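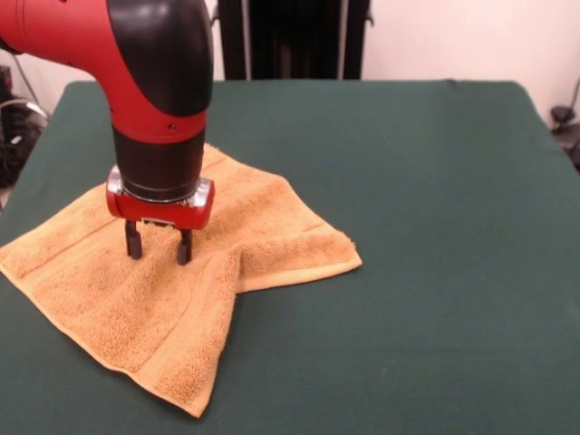 Terry hand towel, orange-tan, with the flat border band showing.

Folding hand towels: notes on the border band

Posted Aug 6, 2025

Print this page | E-mail this page

I rewrote my linen shelf notes in May and left out hand towels, on the theory that anybody can fold a hand towel. Two readers wrote to disagree. Both had the same complaint, that the stack leans after a few towels and then slides. I had the same problem with the Olport set and put it down to the shelf. The shelf is level. The cause is the border band.

Most terry hand towels have a flat woven strip near each short end. It has no loops, so it is thinner than the rest of the cloth, and on many towels it shrinks at a different rate. After a few hot washes the band pulls in and the terry on either side flares out. The towel is then no longer a rectangle. Fold it edge to edge and the error in the first fold is carried into the second, where it doubles.

My towels are 16 by 24 inches on the label. The Olport ones have lost most of their shrinkage at the band, and the Clidach ones shrink more evenly but come out of the dryer stiffer. I have not tested enough brands to recommend any.

The method I use now goes like this. Lay the towel out flat and find both bands before folding anything. Pull each band sideways, from the two ends of the strip, until it lies as wide as the terry next to it. It will not stay there completely, but it will stay long enough. Then smooth from the middle toward the corners with the flat of the hand. Smoothing from one end to the other pushes all the slack into the far edge, and you have to start again.

The surface matters more than I expected. Terry drags on cloth and slides on anything polished. On a bare tabletop the whole towel moves when you pull a corner. With a cloth underneath, the loops catch a little and the part you are not holding stays put. The drawback is that an underlayer with wrinkles of its own will print them onto your fold, so pull that flat first.
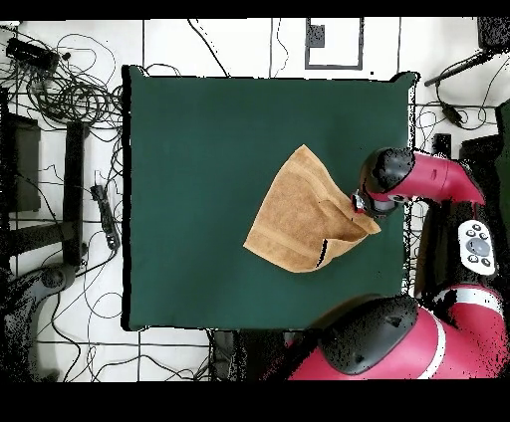

The first fold is lengthwise, long edge to long edge, which gives a strip 8 inches wide. Take both corners of one short end together and line up the band with itself. If the two halves of the band match, the edges outside it can be off by a small amount and the finished towel will still sit square. I used to match the outer hems, and on a washed towel the hems are the least reliable line on the cloth.

The second fold is in thirds. Bring one banded end in by a third, then fold the other end over it. The result is 8 by 8. One band ends up inside and the other on the outer flap, so the thin spots are not stacked directly on top of each other. Folding in half and in half again gives a smaller footprint, but it puts both bands together at the same end, and that end is lower. A stack of those leans every time.

Corners are the slow part. A terry corner that has been picked up alone wants to hang as a point, and when it is put down it lands across the towel diagonally. Once there is a diagonal crease in the pile I have not found a way to fold around it. Open the towel, shake it once and lay it out again. 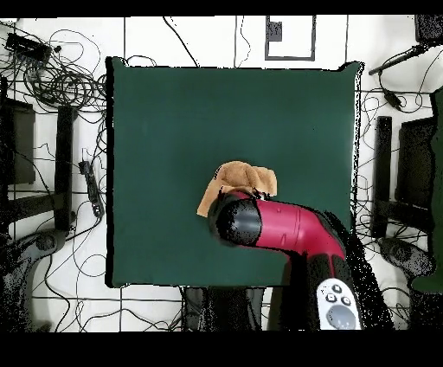 Pressing down on a bunched towel does not flatten it either. It only sets the creases – more so if the cloth is warm from the dryer. Lift, spread, then press.

For the shelf, mine is 14 inches deep, so an 8-inch square leaves 6 inches behind it. I keep washcloths there. Put the single folded edge toward the front and the loose edges toward the back. I stop at 4 towels per stack. A fifth will stand, but taking one from the middle brings the rest along.

Two things I still have not settled. One is whether drying the towels on a line reduces the pull at the band. The other is the Lazăr towels, which have the band on the long sides as well and do not fit any of the above. I fold those in quarters and keep them in a basket.

Print this page | E-mail this page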